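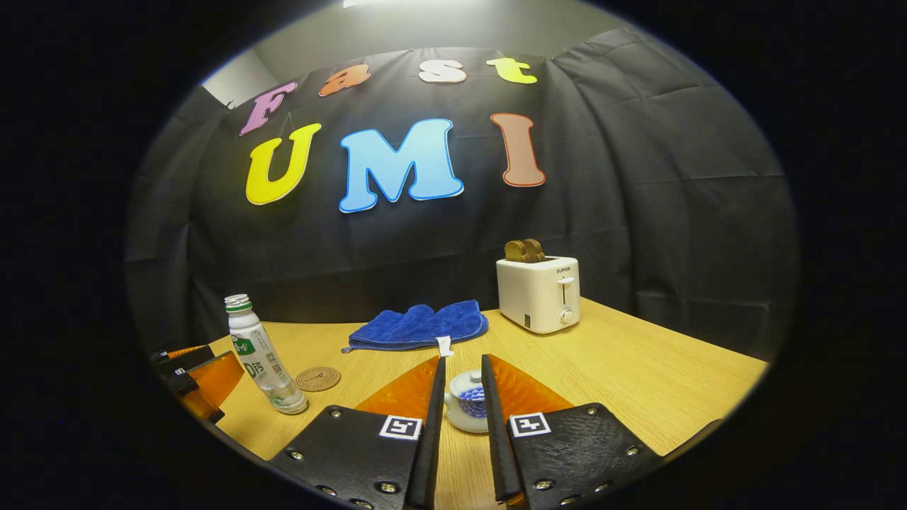 Toaster, towel and bottle on a table

About Sindley

Sindley prepares technical manuals and parts catalogs for manufacturers of pumps, valves and small compressors. The company was founded in June 2000 by Dirk Dewulf and Karine MacPherson, who had both worked in the documentation department at Fasen. The office is on the second floor of the Zerlow building. Deliveries go to the side entrance.

Scope of work

Most jobs start with an existing manual that no longer matches the product. We compare the text against current drawings, mark the differences, and return a change list for approval before any rewriting is done. New manuals are written from drawings, test reports and interviews with the engineers who designed the equipment. We do not write advertising copy.

Parts catalogs are handled separately. Each part number is checked against the customer's bill of materials, and superseded numbers are kept in a cross-reference table at the back of the book. The largest catalog we maintain has 1073 entries and is reissued every 6 months.

Translation

Source text is written in English with a controlled word list. Translation is done by outside firms, chiefly Âu, and we check the returned files for layout, units and part numbers. We do not certify the translation itself -- customers who need a certified text should say so when requesting a quotation.

Staff

Dirk Dewulf is responsible for mechanical content and exploded drawings. Karine MacPherson handles editing, scheduling and customer accounts. There are four full-time writers.

File formats

Finished work is supplied as print-ready pages and as editable source files. Source files belong to the customer on final payment. We keep a copy of each issued revision so that later changes can be traced.

Page last revised 2003-10-10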